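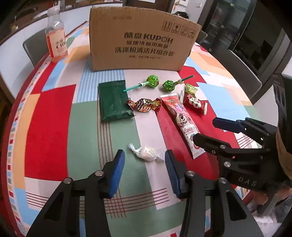
Notices > Linge de table > Nappe ronde Prudumura > 4. Mise en place et service des friandises

4. Mise en place et service des friandises

Cette section suppose que la nappe a été déballée, dépliée et lavée une première fois (section 3). Si vous avez sauté la section 3, vous n'êtes pas le premier. Retournez-y quand même : l'apprêt d'usine rend le tissu glissant, et un bonbon emballé posé sur un tissu glissant finit sous le buffet.

4.1 Avant de commencer

Il vous faut :
- la nappe Prudumura à motif patchwork, référence 787 ;
- une table ronde, plateau Tendham ou équivalent, stable sur ses pieds ;
- un chiffon sec ;
- les friandises, encore emballées et en quantité supérieure à celle que vous comptez servir.

Le modèle 787 ne convient pas aux tables carrées. Il s'y laisse poser sans protester, mais les quatre coins du plateau apparaîtront tôt ou tard, et le service après-vente n'y pourra rien.

4.2 Pose de la nappe

1. Essuyez le plateau avec le chiffon. Les miettes restées sous la nappe se sentent du bout du doigt et deviennent vite une occupation pour les invités.

2. Posez la nappe pliée en quatre au centre de la table, puis ouvrez-la en deux temps. Ne la lancez pas en l'air comme dans les hôtels. La suspension est généralement au-dessus.

3. Réglez le tombant en tournant autour de la table. Tirez par petites prises, la main à plat. L'écart entre deux côtés opposés se voit surtout assis ; faites donc la vérification assis.

4. Alignez le quadrillage rouge sur un repère de la pièce : fenêtre, porte, bord du buffet. Sur une table ronde, aucune orientation n'est fausse, ce qui n'a jamais empêché deux personnes d'une même famille d'en débattre.

5. Lissez du centre vers le bord. Si un pli de stockage résiste, humidifiez-le légèrement et laissez-le tranquille une heure.

Remarque : le motif réunit des carrés et des bandes de plusieurs couleurs. Il n'a ni haut ni bas. L'étiquette de composition se place dessous, côté mur.

4.3 Disposition des friandises

6. Sortez les friandises de leur sac et étalez-les au milieu de la table. Gardez chaque pièce dans son emballage d'origine, papillote, sachet ou film.

7. Commencez par les pièces longues (bâtonnets, biscuits en étui). Posez-les en biais. Parallèles, elles ont l'air d'avoir été rangées par la comptabilité.

8. Placez ensuite les sachets plats, bien à plat, la soudure dentelée visible. C'est par là qu'on les ouvre et c'est par là que tout le monde cherche.

9. Ajoutez les sucettes. Les bâtons peuvent pointer dans des directions différentes, mais ne doivent pas dépasser du plateau. Un bâton qui dépasse sera emporté par une manche.

10. Finissez par les petits bonbons. Laissez-en un ou deux à l'écart du groupe : quelqu'un hésitera moins à prendre celui-là, et les autres suivront.

Attention : sur les bandes blanches et vert pâle, un bonbon clair sous emballage transparent se remarque mal. Si vous y tenez, placez-le sur un carré rouge. Si vous y tenez beaucoup, mettez-le dans votre poche.

Remarque : la coupelle Kuroda, référence 289, est vendue séparément. Elle est jolie et contient moins qu'on ne croit. La nappe peut tout à fait s'en passer.

4.4 Ce qui ne doit pas rester à portée

ATTENTION. Les produits de lavage et les flacons d'entretien ne se servent pas. Leurs couleurs sont gaies, leurs liquides ont parfois une teinte de sirop, et certaines pastilles de lessive imitent la confiserie avec un talent regrettable.

11. Avant de faire venir des enfants à table, rangez cartons de lessive, tablettes et flacons dans un placard fermé, en hauteur.

12. Ne transvasez jamais un produit d'entretien dans une bouteille alimentaire, même avec une étiquette, même « juste pour ce soir ».

13. Choisissez les friandises selon l'âge des convives. Les bonbons durs et les sucettes ne conviennent pas aux tout-petits.

4.5 Pendant le service

14. Prévoyez un bol pour les papiers. Sans bol, ils seront pliés en accordéon, glissés sous les soucoupes ou remis avec les bonbons pleins, ce dernier cas étant le plus décevant.

15. En cas de bonbon collé au tissu, ne grattez pas. Posez un glaçon dessus dans un sachet, attendez que le sucre durcisse, puis décollez-le avec le dos d'une cuillère.

16. En cas de chocolat, tamponnez à l'eau froide. L'eau chaude fixe la tache et la conversation.

4.6 Après le service

17. Retirez les friandises restantes une par une. Secouer la nappe par la fenêtre est efficace, mais suppose des voisins compréhensifs.

18. Lavez à 60 °C maximum, avec des couleurs voisines. Le rouge est stable à partir du deuxième lavage. Pour le premier, nous restons prudents et vous conseillons de l'être aussi.

19. Séchez à plat ou sur un fil, jamais sur le dossier d'une chaise vernie.

Le molleton Breletti, référence 485, se lave à part. Voir la section 6.

Articles liés
- Nappe ronde Prudumura 787 : premier lavage
- Molleton Breletti 485 : découpe et pose
- Plateau Tendham : resserrer les pieds
- Coupelle Kuroda 289 : entretien
- Taches de sucre, de cire et de confiture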